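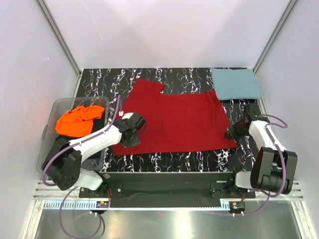 Keep the planner boring

14 comments · 37 shares

Most arguments about robot software are arguments about which part should be clever. Over the past few years the answer has drifted towards putting everything into one learned policy: camera pictures go in, joint commands come out, and whatever used to sit between the two is treated as old plumbing. I work on cloth handling with two arms, and I think we are throwing out a layer we still need. I mean the planner, the dull one that decides what to do next and can say so in writing.

Cloth is usually brought up as the case against planners. A mug has a pose, which you can write down as a position and a rotation. A cloth has no pose worth the name. It has creases, edges that run under other edges, and corners that may or may not be where a corner ought to be. Any program that waits for a full description of the cloth before it moves will wait for ever. I accept all of that. Where I part company is with the next step, which says that if you cannot describe the cloth you should not describe anything.

A folding job contains a great deal that can be described perfectly well. There is a bin of cloths still to do. There is one on the surface being worked on. There is a stack or a single folded piece that must be left alone. There are two arms, each with a region it can reach and a region it should keep out of while the other is moving. All of these are plain facts with names, and a program of a few hundred lines can hold them.

Our own tool for this is called Fasalitz. It began as a way to replay runs and grew into the thing that starts them. It keeps a short list of stages (fetch, spread, find corners, fold, put away) and a set of conditions for moving between them. The learned parts do the work inside each stage. Fasalitz decides which stage we are in, and it writes one line to a log every time it changes its mind. The stage code is 1476 lines long, and a new starter can read it in an afternoon.

Before that we ran a single policy for the whole job, trained on 234 demonstrations. It was better than I expected at spreading and worse than I expected at knowing when to stop. It would finish a fold and then go back to smooth it, which undid the fold, which gave it something to fold again. In one test it did this for almost 10 minutes before someone pressed the button. The motions were fine. It had no notion of having finished, and we had no place in the code where we could put one.

You can train that out with more data, and people did tell us to collect more. I am sure it would have helped. But the next fault would have been the same sort of fault, and we would have gone looking for it in the same way, by watching video and guessing. With a stage list, the fault has an address. The log says it went from fold back to spread, and it says the condition that let it. Somebody changes the condition, and everyone can see what was changed.

The usual reply is that stages are brittle. Real work does not divide neatly, and a corner can slip halfway through a fold, leaving you in no stage at all. This is a fair complaint about bad stage lists. Ours was bad to begin with. It had far too many stages, including separate ones for the left and right corners, and it fell over whenever the arms swapped roles. We cut it to 5. The lesson I took was to make the stages coarse and let the learned parts absorb the mess, with a way back to an earlier stage from every later one.

Perception gets easier too. If the program knows it is looking for corners, the vision model only has to answer a question about corners. It does not have to keep a view on the whole table. A folded cloth lying close to a spread one is awkward for any system that tries to label everything at once, particularly where the edges come near each other. Ask only for the corners of the one being worked on, tell it which one that is, and a small model will do.

There is a cost, and I would like people on my side of this to own up to it more often. The planner is slow. Fasalitz checks its conditions between motions and sometimes stands there thinking with both grippers above the fabric. A single policy flows from one thing to the next and looks far better in a demonstration. If I had to impress visitors, I would pick the policy. The Findley benchmark, which a lot of small groups now use to compare folding systems, scores time to completion and says nothing about whether a failed run can be explained. That is a choice about what matters, and I think it is the wrong one for anybody who means to leave a machine running overnight.

I would also like to see better tooling for the seam between the two. We use Eder to record joint states and camera streams, and it does that well, but it has no place for a stage name. We store ours in a text file alongside and match them up by timestamp. It is a silly arrangement. A recording that knew which stage each second belonged to would be useful for training as well as for faults, and the change would be small.

Our next job, under a project called Stosness, is mixed loads, with different fabrics coming out of the same bin. I expect the learned parts to need a good deal of retraining for that. I expect the stage list to need one more condition on the fetch stage, for when the gripper comes up holding two cloths.

Share this · 14 comments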